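# Moving my T-shirt pile to one drawer 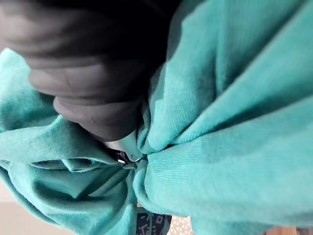

I started keeping track of my clothes in October, after the closet rod pulled out of the wall for the second time. The landlord fixed it with longer screws and told me to hang less on it. I had 83 tops of one kind or another, counting the ones in the box under the bed. A lot of them were like the teal knit in the picture, soft stuff that bunches up into deep folds as soon as anything presses on it. Knits like that never belonged on hangers in the first place. They get points at the shoulders.

The rule I settled on was one drawer for T-shirts. If the drawer doesn't close, something leaves. I fold them in thirds and stand them on edge, the way Ruby-Lee Pryor does hers, and I can get 22 in before it starts to stick. Heavy ones go at the back.

Getting rid of the others took longer than I expected. I sold nine through Tivico and it was a lot of messages for not much money. One buyer wanted measurements in centimeters, then in inches, then went quiet. The rest went to the swap that Abenezer Tsegaye runs at the Araya building. He takes anything clean with no holes. They had 469 pieces out on tables the last time I went, and I came home with one gray sweatshirt, so I'm not as reformed as I would like.

Stained ones I cut up for rags. Cotton is good for windows. The stretchy blends just push the water around.

Washing changed a little too. With fewer shirts I do a small load every five days, cold, inside out, and I hang them over the shower bar. The dryer was shrinking everything in length but not in width — I have two that fit like a box now. The neckbands are holding up better so far.

I still haven't done sweaters. There's a plastic tub of them at my sister's place in Mesex and I don't remember what is in it. She wants the shelf back before Thanksgiving, so I'll drive up and go through it there. Pants are fine. I only own six pairs and one of those is for painting.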